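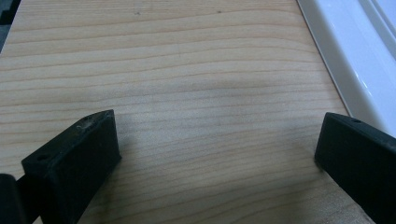

Attachment 1: worktop, right-hand end, where the white piece sits against the board

Ticket 39, Gradine help desk
Subject: Board next to the white unit, grayish area and a small gap
Product: Hubmann worktop board, light wood
Status: Closed, customer happy for now

Opening message

Hello there, and thank you in advance for reading all of this, as I know I go on a bit. We bought one of your Hubmann boards for the long wall of our utility room here in Stedum, and I want to start by saying how fond of it we all are. The grain is lovely, long wavy lines the whole way along, tighter toward the back and then spreading out into those softer pinkish bands near the front. It has made a dreary little room feel like a place you'd want to fold towels in.

My trouble is at the right-hand end. The board runs up to a glossy white molded piece with a rounded lip, and where the two meet there is a thin lighter strip that I hadn't noticed until I was cleaning. I can't tell if I'm looking at the side of the board or at a gap. My other worry is a soft grayish area across the middle. It's very faint, and some mornings I'd swear it isn't there at all. I have also found two tiny dark specks toward the back, and I don't know if they are in the wood or on it.

I should say that I have not put any oil on the board yet. I bought the can of Bulta when I bought the board and then got nervous about it. Is it too late? Have I ruined anything by waiting?

Reply from the help desk

Good morning, and please don't apologize for the long message, it saves us asking! Nothing you've written sounds like ruin to me.

Let's take the gray area first, and the easiest test is to move the light. Switch off the ceiling light, open the blind if you have one, and look again. Then stand at the other end of the room and look from there. A shadow will shift or vanish and a stain will stay exactly where it was. In your photo it has no hard edge anywhere, and I lean toward shadow, but I'd like you to check before you go anywhere near it with sandpaper.

For the specks, try a fingernail and then a barely damp cloth. If they lift, they were crumbs or dust. If they don't, they are probably tiny knots or little marks in the wood, and I would leave them be.

As for the strip, slide a piece of ordinary writing paper down between the board and the white piece. If it goes in, you have a gap. If it stops right away, you're most likely seeing the side of the board catching the light. Please don't seal anything until we know which.

Customer update, 4 p.m.

Well, I've had a very enjoyable afternoon with the lights off. The gray area moved! I walked from the door to the window and it came along with me, more or less, and when I opened the blind it went away altogether. I feel a little silly, but mostly relieved.

One speck came off with my fingernail. The other is staying put and I have decided to like it.

The paper went in by the depth of my thumbnail at the back and wouldn't go in at all nearer the front. So there is a gap, but only a small one, and only for part of the way. I moved what I could out of the way to get a better look at the surface, and I've added another picture.
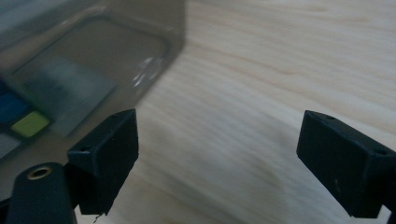 Posted by the customer, Stedum | Ticket 39 | Attachment 2 of 2

There's a gray see-through plastic container on the left in that one, which is where I keep some flat colored tiles, and it normally lives right at the end by the white piece. Could it have done any harm, standing on bare wood all this time? I lifted it and couldn't feel a ridge or anything sticky, but you know better than I do what to look for.

Reply from the help desk

What a good afternoon's work. Leave the second speck alone with my blessing.

On the container, I wouldn't worry. A dry plastic tub on bare wood seldom does more than keep the light off it, so the wood underneath can end up a touch paler than the rest. If you can't see an outline when you lift it, you haven't got one. I would give it a little wander along the board now and then, and wipe the bottom if you've been rinsing things nearby. Bare softwood takes up water quickly.

For the gap, leave it open this season. The board will swell and shrink a little through the year and it needs somewhere to go. If drips are getting down there, run a thin bead of clear flexible sealant along the back part only, and keep it off the front where the pieces touch.

And no, it isn't too late for the Bulta. Here is how we do it in the showroom:

Clear the whole board and vacuum it, then wipe with a dry cloth.
Rub lightly along the grain with 200 grit paper and vacuum again.
Put on a thin coat with a lint-free cloth, going the way the grain goes.
Wait 20 minutes and wipe off anything still sitting on top.
Let it dry overnight. Repeat until you've done 3 coats.

Lay the oily cloths out flat outdoors to dry before you throw them away, and never leave them in a heap. They can heat up by themselves and catch fire.

Customer update

Thank you, that's all printed and taped inside the cupboard door. I'm going to wait until June so I can have the window open, and the tiles can live on top of the dryer in the meantime. Please go ahead and close this. If the gap gets any wider I'll write again, probably at length.

Help desk note: closed at customer's request. Gap to be left open, oil advice sent. See also ticket 41, same board, question about cutting to length.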